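6/25/22
The plates, and the long walk to Tamuno

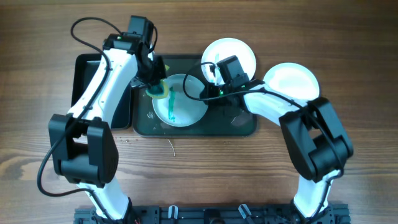
I woke up before the alarm and decided to walk to Tamuno by the old canal path. In the winter I always take the bus, so I had forgotten how many gates there are. The grass was high and my shoes became gray with dust after 30 minutes.

At the mill I drank my coffee on the stone step. Over the door there is a year cut in the wall, 1538, and I tried to imagine who has sat there before me. A heron stood in the water and did not care for me at all.

In Tamuno I bought bread, 2 lemons and a small bag of cherries. The cherries were expensive, but it is June and I wait for them the whole year. I ate half of them on the way back.

My left knee hurts a little tonight. I must learn to rest it before the hill. Tomorrow I want to write the letter to my aunt, which I have put off too long, and wash the curtains if the weather stays dry. Now I will read 40 pages and go to sleep with the window open.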